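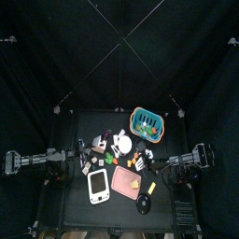 How I score a pick-and-place policy on a messy table

I used to report one success rate and call it a day. Now I split it up, and it's way more useful!

1. Shuffle the toy food before every trial. I do 17 trials per checkpoint.

2. Log the grasp and the place separately – a gripper closed on an orange wedge over the pink tray only gets you the first one.

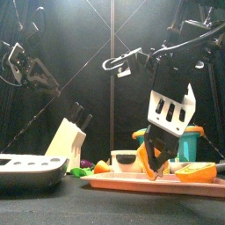
3. Compare checkpoints on the grasp score first. Mine go by in steps of 2,000.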